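Janden Textured Wall Finish, Gray
Item no. 1674
Made by Visdale

Interior walls | Water-based | One-gallon pail | Low odor

We have wanted a gray like Janden in the shop for years. Most grays pick a side the minute the sun moves (blue by breakfast, green by dinner), and we've sent plenty of people home with sample pots that looked wonderful at the counter and dreadful over the couch. Janden stays gray! It has a fine grain mixed right into the paint, so the wall gets a little tooth and a soft, dry look, and small dings and old patch jobs pretty much melt away.

You put it on with an ordinary roller. No trowel, no special topcoat, no weekend course. Ghassan Sabbagh did our upstairs hallway in it during January, and customers keep touching the wall on their way to the restroom, so we now think of that hallway as our best sample board.
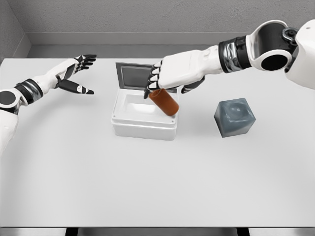

Coverage and drying

One pail covers 81 square feet with two coats. That is less than you'd get from a flat paint, and it's the grain that does it, so please measure before you order. Let the first coat dry for 90 minutes before you start the second. In a damp basement or a bathroom with no window, give it the whole afternoon.

Janden dries lighter than it looks in the pail. The first coat will look patchy and you may get a sinking feeling. Keep going! The second coat pulls it all together.

Getting the wall ready

Wash off grease and dust, fill the holes, and sand the filled spots with 200 grit paper. Bare drywall needs a coat of primer, and we like Awad White for that, though any decent water-based primer will do. Glossy paint should be dulled all over first, trim edges included.

Stir the pail by hand, right down to the bottom, and stir again every time you fill the tray. The grain settles fast. A drill mixer whips air into it and you'll be chasing bubbles all day.

Rolling it on

Use a medium-nap roller and work in loose, crossing strokes, about as wide as your arms can comfortably reach. Cut in one wall at a time and roll while the edge is still wet. If you have to stop for lunch, stop in a corner. 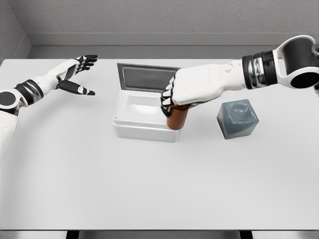
Choosing what goes next to Janden is the fun part. Rasha Moussa, who handles our color advice, almost always starts people off with a clean white, and she likes it in furniture even more than in trim. A white tabletop against a gray textured wall, as in the picture above, gives you that contrast without any fuss, and carrying the gray around the corner onto the side wall keeps the background quiet. Brown sits happily with it too. If you want something warmer, try Skolholm Oat on the ceiling (she has it in her own kitchen and won't stop talking about it).

Cleaning and touch-ups

Wait two weeks before you wash it. After that, a soft sponge and a drop of dish soap will take care of fingerprints. Skip the scrubbing pads, which polish the grain and leave a shiny spot. For touch-ups, dab with a small piece of the same roller cover you used on the wall, and keep some leftover paint in a jar with the batch number written on the lid.

What's in the listing

One pail of Janden in Gray, and a stir stick. Rollers, trays and primer are sold separately. Hand-painted sample cards are free at the counter, and we're happy to mail you one. Tape it up and look at it at night with the lamps on before you decide.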